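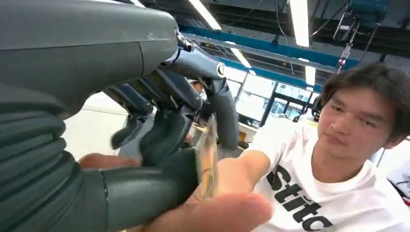

4.2 Do loyalty cards change where people shop?

The claim that a loyalty card keeps customers from straying is repeated so often in the retail literature that it is rarely tested. Most of the support comes from schemes reporting on themselves. The Cadden scheme, for instance, compared the spending of cardholders with that of shoppers who had never signed up, and put the whole gap down to the card. We doubt this. People who already shop somewhere every week are the ones most likely to ask for a card, and a comparison of this kind cannot tell habit from reward.

Our own survey covered two market towns, Rinness and Doucet. We approached 338 households and 300 returned a usable shopping diary for October. Figure 7 plots the number of visits to the main grocer against the time the card had been held. If cards built loyalty, we would expect the line to rise. It is nearly flat in Rinness, and in Doucet it rises only among households living within walking distance of the shop, who have other reasons to go there.

Figure 7. Visits to the main grocer by length of card membership, Rinness and Doucet (n = 300).

Earlier work on the Rakden discount club found a stronger effect, but its members paid a yearly fee. A person who has paid to join may well shop more in order to get the money back, and we would hesitate to call that loyalty. The Rakden study also left out anyone who cancelled during the year - a choice that could hardly fail to flatter the result.

Our diaries have faults too. They were filled in by one adult per household, small top-up trips were probably missed, and a single month says little about seasonal habits. We also had no access to till records, so spending is taken on trust. None of these problems obviously favours our reading over the usual one, though a longer diary might show a slow effect that ours could not pick up.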